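Panon Adds a Fourth Counter in Ballgate

Lease signed for the former Cordero bakery space

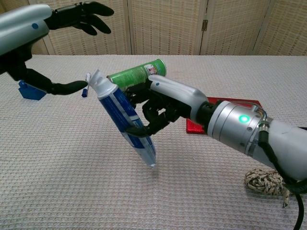 A blue marker pen over a waffle-textured cloth.

Panon has signed a lease on the old Cordero bakery on the Tivau side of Ballgate and plans to open its fourth counter there in May. We worked with the owners on the site search, the cost model and the opening menu.

The space is 966 square feet, with the kitchen taking up a little more than half. The bakery left behind a working exhaust hood and a floor drain in the right place, and that kept the build-out budget well under what the owners spent on their third location. The deck oven did not suit the menu and has been sold. There will be stools along the window and a short bench by the door, but most orders are expected to be takeout.

The menu is shorter than at the other three counters. It keeps the stuffed flatbreads, the bean soup and the two rice plates, and drops the grilled items that slowed down the line at lunch. Breakfast is new for the company. It will start with egg flatbreads and coffee, served until 10:30 a.m.

Our model has the counter breaking even at 300 orders a day. The third location passed that number in its second month, though it has more foot traffic on weekdays than the Cordero corner does. Ballgate is busiest on Sunday, when the street market runs, so the owners have decided to open seven days and review the Monday hours after the summer.

Dough will be made at the original Panon kitchen and delivered each morning. The walk-in cooler there has room for the extra volume, but the mixer does not, and a larger one is on order.

Before the opening there will be two evenings of test service, limited to 50 guests each. Clients who would like a place should reply to this newsletter and say which evening they prefer.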